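Petitions and public questions: new rules from June

Genadholm District Council, Democratic Services update
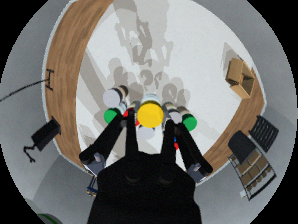 Robot gripper above a white work surface. Computer rendering.

The revised petition scheme and the revised rules for public questions come into force at the start of June. Both were agreed at the last ordinary meeting of full council and replace Part 4, sections C and D, of the constitution. Petitions already open on that date will be dealt with under the old scheme until they close.

Thresholds

A petition now needs 50 valid signatures to be received as a petition. Anything below that is treated as correspondence and passed to the relevant service, which will reply to the lead petitioner in the normal way. A petition with 3,000 valid signatures will be debated at full council. Between the two figures, the petition goes to the head of service for a written response, and ward members are copied in.

The Skuvard and Skellia area panels keep their own arrangement for matters that concern a single ward. A ward petition can be put on the agenda of the area panel at the request of either ward member, whatever its size, provided it has passed the lower threshold.

What counts as a valid signature

A signature is valid if it is given with a name and a full postcode, and if the signatory lives, works or studies in the district. Email addresses are no longer required on paper sheets. Each sheet must carry the full wording of the petition at the top; sheets headed "as above" or "see page one" will be returned. Paper and online signatures may be combined, but the wording must be identical in both versions and duplicates will be removed before the total is confirmed.

Excluded matters are unchanged. The council cannot accept petitions on individual planning or licensing applications, on matters where there is a separate right of appeal, or on the conduct of a named officer. Petitions on the polling place review should be sent as consultation responses instead.

Public questions

Questions must reach Democratic Services by noon, three clear working days before the meeting. The previous deadline of 5pm has gone. Each questioner may put one question and one supplementary, and has 2 minutes in total to read both. The supplementary must arise from the answer given. Where the questioner is not present, the chair may read the question or direct that a written answer be sent – the choice is the chair's.

The written text of a question should not go over one side of A4. Questions on substantially the same subject may be grouped and given a single answer. Group answers will be printed in the minutes under each questioner's name.

The public session on a typical full council agenda has been taking around 50 minutes. No overall cap has been set in the new rules, but the chair may move remaining questions to a written answer once all registered speakers on petitions have been heard.

Forms and enquiries

New forms are held at the Khan Building reception and at both libraries. Old forms should not be used for petitions started in June or later. Draft wording can be sent in for checking before signatures are collected, and this is advised for any petition touching on highways, where responsibility may lie with the county.

Enquiries to Yayra Amoah, Democratic Services. The Saturday desk at Skellia library can take in completed sheets and issue a receipt but cannot advise on wording.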